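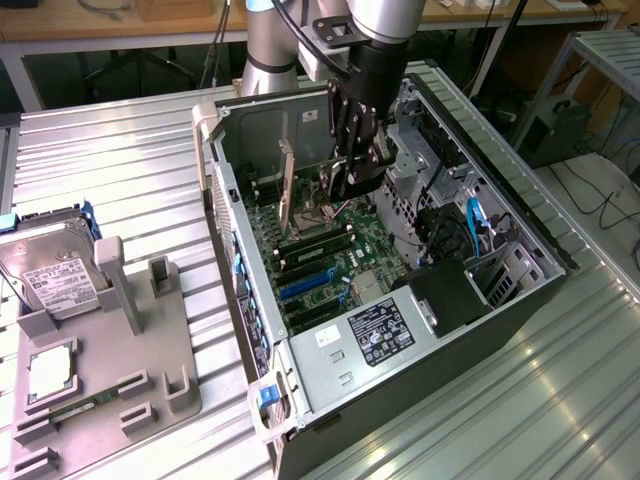

What the arm budget looks like for next year

Home | Shop Notes | Archive | Contact

Print this post | E-mail this post

I've been up since 5 with a spreadsheet and a pot of coffee, and I'm having a great time. We want a second cell for desktop towers next year (the first is the one with the CPU and memory stick waiting in the gray printed fixture, next to the hard drive), and it's my job to say what it'll cost.

The arm is the easy part! Petrică Lazăr got quotes from Stellix and Urkton, and they came in close enough that I'd choose on delivery time. Urkton says 12 weeks, Stellix says 21. I'd like to be running by June, so you can guess which way I'm leaning.

Everything around the arm is where my first draft fell apart. I had one line that said "gripper" and one that said "table." Safta Jitaru sent it back with five more lines in red: fingers, spare fingers, cabling, fixtures, shelving. She's right about the spare fingers. Ours are black, angular and a good shape for getting down near a processor socket with memory on one side, but I want two sets on the shelf before day one.

Fixtures I'm budgeting as print time plus filament, and then doubling it. Every new drive bracket or odd-sized part means another post or pocket, and I love that we can redraw one in an afternoon, but those afternoons belong in the plan too.

Same grooved aluminum table, please. I priced a flat steel top from Casier and it's cheaper, but being able to slide a fixture along and clamp it again is worth the difference to me.

Still open: whether we buy used towers by the pallet or keep picking them up singly. Darius Bratu is checking prices and I'll post the numbers when I have them.

Related posts
Picking a gripper when your parts are all different
Shelving, again
Printed fixtures: what we redrew and why
Lead times and how I track them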